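**Interim report, household repair and reuse program**
Prepared for the Gandholm Fund, covering the period through May

Work has continued at the Prelleck site on the schedule agreed in the grant letter. Of the 3454 dollars released for the second stage, 2000 went to the room rental and the electrical safety check, and the rest to hand tools, fuses, replacement cords and printed intake forms. Receipts are in the folder sent with the first draft of this report.

**Repair sessions**

We have held 14 repair sessions so far. Lamps, toasters and vacuum cleaners still make up most of what comes in. Sewing machines are a growing share, and they take much longer than we planned for. A lamp can usually be rewired while the owner waits. A sewing machine often has to stay until the next session, and storage in the back hallway is now full by closing time.

We changed the intake form in the second month. The old version asked for the make and model at the bottom of the page and people skipped it, so we could not look up parts ahead of time. It is now the first line. We also added a box for owners to sign if they agree to have an item broken down for parts when it can't be fixed.

**Reuse shelf**

The reuse shelf opened later than promised. The shelving from Dimitrov arrived with the wrong brackets and had to be exchanged. It is now in place along the north wall and takes clean, working household goods with no missing pieces. Kitchenware goes fastest. Plastic tubs, buckets and desk items move steadily, and books hardly at all, so we have stopped accepting books.
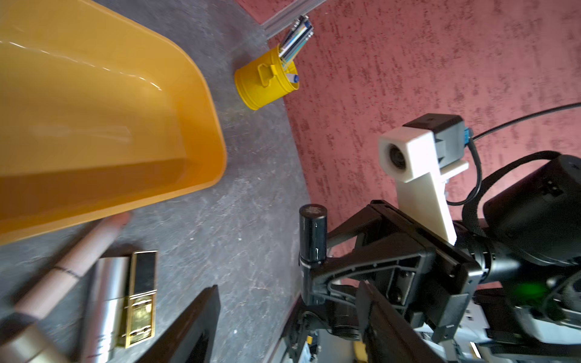

Parveen Cassim wrote back on the draft that the shelf rules are too loose, and that anything left after two sessions should go to the Brullora depot so it doesn't pile up. She also asked that electrical goods stay off the shelf unless they carry a test sticker from us. We have adopted both points. The depot has agreed to one pickup a month, and we are asking for a second one in the fall.

**Training**

Nineteen people signed up for the basic repair course, against a target of 14. The course runs four evenings and covers plugs and cords, simple motors, soldering, and when to stop and send an item elsewhere. Soldering needed more bench time than the outline allowed. For the next group we will move the talk on warranties to a handout and give that half hour to practice.

Two of the soldering irons failed during the course. One was replaced under warranty and the other is still with the supplier.

**Problems and changes requested**

- Storage. We would like to move 300 dollars from printing to a lockable cabinet for items held between sessions.
- Opening time. The 5 p.m. start is too early for people coming from work. The building has offered 6 p.m. at the same rate.
- Parts. Vacuum belts run out every month. We plan to keep a small stock of the common sizes and charge owners the cost price.

**Next period**

The second course opens for sign-up once the bench times are confirmed with the building. We will send the updated budget sheet with the cabinet quote attached, and need a written yes or no on the printing transfer before we order.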